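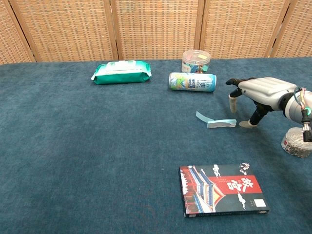 Chapter 6
Working Rules for Tabletop Handling

In Chapter 5 we looked at how a hand closes on an object and how much force it needs. This chapter deals with the rules people follow when a robotic hand shares a table with ordinary household goods. Most of them are short, and most were written after something went wrong.

When Zodwa Cele set up the handling bench at Cheetham, the house rules ran to 2 pages. Svetozár Beneš later rewrote them for the Walden site, and his version is the one we follow in this book.

6.1 Before the run

Write down every object on the table, including the small ones. Scraps of paper count. A can lying on its side is recorded as lying on its side, as it may roll when touched. Jars and other containers with small contents must have their lids closed before the arm is powered.

Check that wires at the wrist have enough slack for the full turn of the joint and cannot catch on anything below. Connectors that hang under the wrist are checked again with the arm at its lowest working height.

6.2 Speed and distance

During the first 30 seconds of any new task the arm runs at reduced speed. People keep at least 60 centimeters from the edge of the table while the arm is live. To move an object by hand, stop the arm first, and tell the operator before reaching in.

6.3 Soft and thin objects

Folded paper and soft packages change shape when gripped, so a grip force that suits a can may be wrong for them. Set the force limit for each object separately and enter it in the log. The sample log sheet is on page 161.

Key terms: live arm, force limit, reduced speed, run log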